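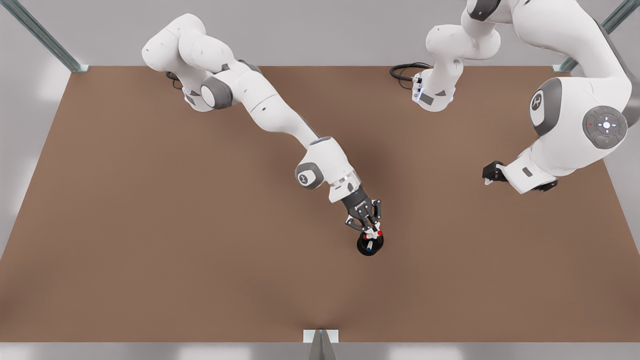 4.2 Grasp stability under mismatched hands

Figure 3. Simulated bimanual workcell. The right arm's multi-fingered hand holds the test assembly near the middle of the table; the left arm's two-finger gripper is empty.

Giving a robot two different hands is a good way to find out which one your planner was written for. Ours was written for the two-finger gripper, and we spent most of October learning how much it resented the other one.

We ran 500 episodes in the simulator with the arrangement of Figure 3. The assembly has a round black base and a white cross-shaped piece above it, a geometry that Rashti chose for its awkward contact surfaces and has defended ever since. Each episode was scored a success if the right hand kept the two parts together through a short lift and a return to the table.

The baseline planner failed in 107 episodes. Adding the contact-spread term from Section 3 brought this down to 32, at the cost of slower planning and one co-author's patience. Most of the remaining failures began with a finger closing on an arm of the cross, which the planner continued to regard as an excellent idea.

We make no claim about friction. The simulator's model of it is generous, and Shirazi and Nkuna (Section 5) report the less flattering behaviour of the same controller on hardware. The left arm held its pose throughout and had no measurable effect on the results, a record the rest of the system did not match.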